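4.3 Setting up the litter pickup task

Do this section after the arm calibration in 4.2. Both arms must be parked and the Brekke controller set to HOLD.

1. Put a liner in the bin and fold the edge over the rim. Press the folds flat on the side facing the arms.

2. Place the bin within reach of both grippers, with 400 mm of clear carpet in front of it.

3. Route the arm cables so that each one has enough slack for a full elbow turn.

CAUTION: A cable loop lying on the carpet can catch on the bin. Check the loops before every run.

4. In Disent, open Task > Floor Pickup and set the lift height to 600 mm.

5. Scatter a few paper cups and wrappers on the carpet and press START.

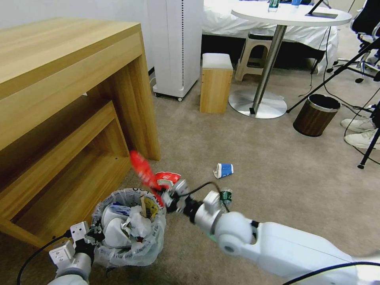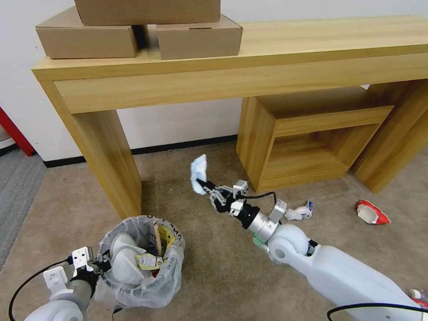 Floor Pickup task. First picture: right gripper holding a red item over the bin. Second picture: right gripper holding a crumpled tissue above the carpet.

6. Watch the first 4 picks with one hand near the stop button. If a gripper touches the rim, press HOLD and raise the release point by 2 steps.

Note: Crumpled plastic can spring back up after release. Push it down by hand, with the arms in HOLD, or change the liner.

For gripper pad replacement, see 6.1.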